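Home | Shop | Kitchen | Care & Refills | Contact

Print this page | E-mail to a friend

Plernus Rinse Aid Concentrate, 400 ml
July, by the Plosport shop desk

I'll admit I was a rinse aid sceptic for years. I thought it was blue water with a fancy cap, and I only started using it after we moved to a house with properly hard water and my glasses went cloudy in a fortnight. Plernus is the one I've stuck with, and I've now talked both my sisters into it as well!

It's a concentrate, so the bottle is smaller than you might expect. Ours lasts 61 washes on the middle setting, and I keep the dial there unless we've had a run of greasy roasting tins (then I nudge it up one and forget to put it back). The cap has a narrow spout that fits the filler hole without dribbling down the door -- a small thing, but my old brand never managed it. 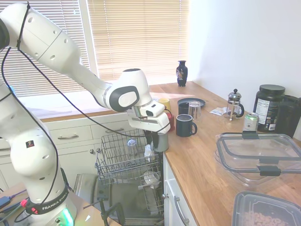

Cup by the open dishwasher.

There's hardly any scent. If you like your kitchen smelling of lemons you'll want the Briltelska version, same price, greener bottle. I tried it for a month and went back, mostly as I could taste it in my tea, though my other half says I imagined that.

A few bits people e-mail us about. It's fine for stainless steel and everyday glass. I wouldn't put hand-painted china or lead crystal through any machine, with this or anything else. It doesn't replace salt, so please keep topping that up too. And wipe up spills before you shut the door, or you'll get a great heap of foam -- ask me how I know.

Single bottles are in stock now. The trade box of 24 comes from our Thepsuriya warehouse and takes a bit longer to reach you. Order code 198 for singles.

Back to Kitchen | Print | E-mail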